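News > Site Visits > Metelier, Illdale

Report of the visit to the Metelier works, Illdale

Posted 5/4/23 | 3 comments | 12 shares

The regional working group on skills and employment visited the Metelier works at Illdale at the invitation of its operations director, Morag Matheson. The works assembles and packs lidded kitchen containers for retail customers. The purpose of the visit was to learn how handling work is being passed from people to robot arms on the packing lines, and what has happened to the jobs of those who used to do it.

The group was received in the planning office, where each new handling job is worked out in simulation before any change is made on the floor.

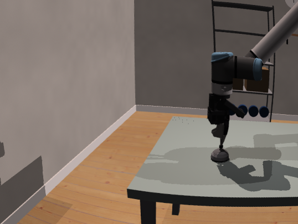
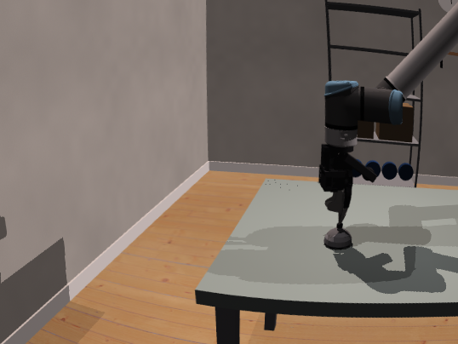
Simulated work cell: the gripper at the knob of a small domed object on the table.

Ms. Matheson opened with a short history of the site. Metelier took over the building from a furniture maker and kept much of the workforce. Packing was done entirely by hand until the company installed its first arm on the line known as Salgado, named after the street entrance nearest to it. A second line, Drokska, followed. The works now runs 7 arms across the two lines, and a packing shift that once needed 14 people at the benches is staffed by fewer, with the others assigned to inspection, changeover and line support. The company stated that no employee has been dismissed as a result of the change. The group asked whether posts had been left unfilled when people retired. Ms. Matheson confirmed that this had happened and agreed to supply the details in writing.

Rui Godinho, who leads the planning office, explained the steps followed for a new product. The shape of the part is entered into the simulation together with the table, the shelving and the reach of the arm. The planners then try different ways of approaching and holding the part. Parts with a knob or a handle are usually taken from directly above. Flat parts are harder to plan for and are often left with the hand packers. Mr. Godinho told the group that a plan is run 1,000 times with small changes in the position of the part before it is sent to the line for trial.

Members asked how far the results of the simulation could be trusted. Mr. Godinho replied that it deals well with reach and collisions and less well with surfaces. Friction, dust and the slight give of a rubber seal are all difficult to represent. For that reason every plan is reviewed by an operator from the line concerned, who has the authority to send it back. Operators were not consulted at this stage during the first installation, and the group was told that the Salgado line lost many hours to changes that its own staff could have predicted.

Tshepo Steyn, a line lead on Salgado with long experience of hand packing, accompanied the group to the floor. He described his present duties as setting the feeders, clearing stoppages, checking the first cartons after a changeover and recording faults. He considers the work easier on the wrists and shoulders. He also finds it more tiring in another way, as a stoppage must be answered quickly and the alarms of both lines can be heard from any position. Under the old arrangement a packer could talk to the person at the next bench through most of the shift. The stations are now farther apart, and several of his colleagues have told him they miss the company.

Benvinda Bettencourt, the employee representative, raised three matters with the group. The first was pay. Employees who complete the line support course move up one grade, but the course is held outside normal shift hours and those with children at home have found it hard to attend. A daytime course is planned for October. The second was the pace of work at the remaining hand stations, where output is still compared with the figures for the arms. Ms. Bettencourt asked that this comparison be dropped, and Ms. Matheson undertook to review it. The third was the use of fault records, which employees do not wish to see used in individual appraisals. A written agreement on this point is being drafted.

The Drokska line was stopped for a changeover when the group arrived. The changeover was carried out by two employees working from a printed sheet. Each carton on this line holds a mixed set, and the order of packing differs from one customer to another. A typical batch is 800 cartons. Smaller batches are packed by hand, as the time needed to set up the arm would exceed the time saved.

Duarte Abreu, secretary to the working group, noted that the works differs from other sites visited in giving operators a formal part in planning. He asked whether any operator had moved to the planning office permanently. One has done so, and a second is spending part of each week there. Mr. Godinho said he would take more if the lines could release them, and that knowledge of the parts was harder to teach than the software.

The working group agreed the following points for its next meeting:

- to obtain from Metelier the number of posts left unfilled since the first arm was installed;
- to ask the training college whether the line support course could be offered during the day at more than one site;
- to request a copy of the agreement on fault records once it is signed.

The group thanks Ms. Matheson and the employees of both lines for their time. Corrections to this report should be sent to the secretary.

Share this report (12) | Comments (3)

Contact the secretary | Copyright Illdale Working Group on Skills and Employment | Back to top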